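I'll be upfront, I did not need another screwdriver. I have a drawer of them, plus the one that lives in the car, plus the one my aunt Waltraud Marti gave me when I moved into my first apartment. But the Jirkard ratcheting set was on sale in August for 35 dollars and I'd been eyeing it since spring, so here we are.
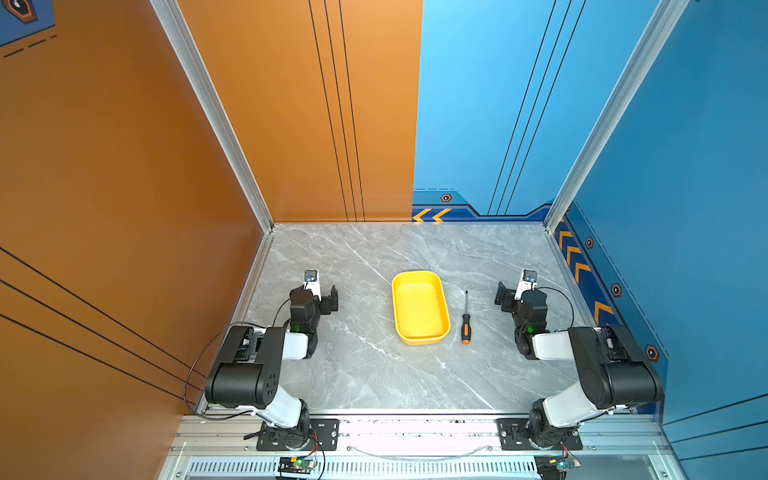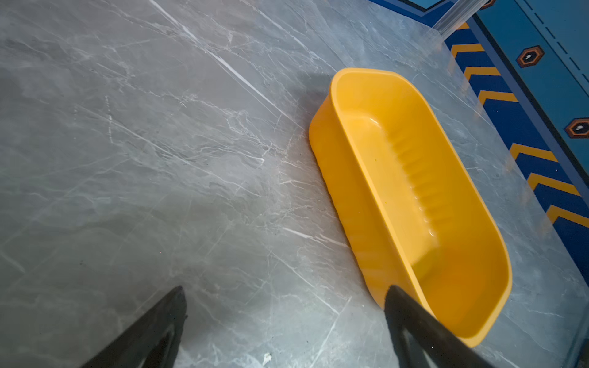
First thing I did was put together the Prantl bookcase that had been leaning in its box against the hallway wall forever. If you've ever bought one of those you know it comes with a bag of screws that all look the same and aren't. I started after dinner on a Thursday and figured I'd be at it until midnight. I was done by 9:30! The ratchet is the reason. You don't have to let go and re-grip on every turn, you just keep going back and forth, and my wrist (which complains about everything now) felt fine the next morning.

The handle is fatter than I'm used to. I liked that, but my neighbor Burgi Kälin borrowed it to fix her cabinet hinges and brought it back saying it was like holding a potato. She has small hands. If you do too, try one in the store first, or look at the Zirkivau, which has a slimmer grip and a ratchet that's nearly as smooth. I used hers for comparison on the same hinges and the only thing I really disliked was the direction switch - it's a tiny collar and you need dry fingers to budge it.

You get eight bits with the Jirkard and they sit inside the handle under a twist cap. Good idea, so-so execution. The cap is stiff, and when it does let go it lets go all at once, so I've had bits roll under the stove twice. I've taken to opening it over a cereal bowl. The bits themselves have held up great except the smallest Phillips, which chewed itself up a little on an old brass screw that was probably never coming out anyway.

Magnet strength is decent. It'll hold a cabinet screw sideways with no trouble but it dropped a long deck screw on me every single time. For the back fence I ended up going back to my old fixed driver with the long shaft, and that was over 94 screws, so ask me how my mood was by the end.

One small gripe about the case: the latch feels cheap and the hinge side already has a white stress line in it. I don't use the case much so I'm not knocking it too hard.

Would I buy it again? At the sale price, sure. At full price I'd get the Zirkivau and spend the difference on better bits. I haven't tried the Flillilov yet, but Burgi's brother swears by his, so if I can pry it away from him for a weekend I'll add a note.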